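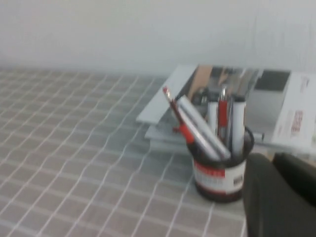 図1 手首カメラ画像、ペン立て右側にグリッパ

手首カメラ・グリッパ比較試験 点検表(8月)
対象:Terkton製二指グリッパ/Kilon製二指グリッパ
制御器:Akbari
点検:Shahla Babaei 確認:Negin Babaei

1. 取付・配線
1-1 手首フランジのボルト緩み 良
1-2 カメラブラケットのがた 良
1-3 ケーブル余長、全軸可動域での引っ掛かり 要処置
コメント:第5軸の端で被覆が擦れる。結束位置を手前に移し、再確認のこと。

2. 安全機能
2-1 非常停止(操作盤、ペンダント) 良
2-2 把持力上限の設定値 20 N 良
2-3 停電時の把持保持 Terkton 良/Kilon 未実施
コメント:Kilonは保持ばねの交換品待ち。それまで人の手渡し試験は禁止。

3. カメラ
3-1 レンズ汚れ 良
3-2 焦点 要処置
コメント:図1は全体にぼけがあり、ペン立てのラベルの赤い文字が読めない。焦点リングを再調整し、同じ姿勢で撮り直す。
3-3 指先の写り込み 良
コメント:右下に指が入る。比較中はカメラ角度を変更しないこと。

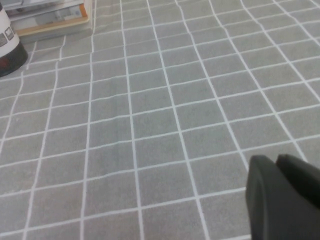 図2 格子柄クロス上のグリッパ、手首カメラ画像

4. 作業面
4-1 クロスのしわ 条件付き良
コメント:左側の格子線に緩い曲がりあり。格子を寸法基準に使わない。校正は別途、校正板で行う。
4-2 照明 条件付き良
コメント:奥の積み重ねた物が白っぽく写る。露光時間を固定してから両機種を比較する。
4-3 指先と作業面の干渉 良
コメント:下降限界はソフトリミットで設定済み。クロスを替えた場合は再設定。

5. 繰り返し動作
5-1 開閉 各500回 Terkton 完了/Kilon 102回で中断
コメント:Kilonは閉端で異音。指の案内部を分解点検し、0回からやり直す。記録はBrandonの共有フォルダへ。

判定:Terktonは試験継続可。Kilonは2-3および5-1の処置完了まで使用停止。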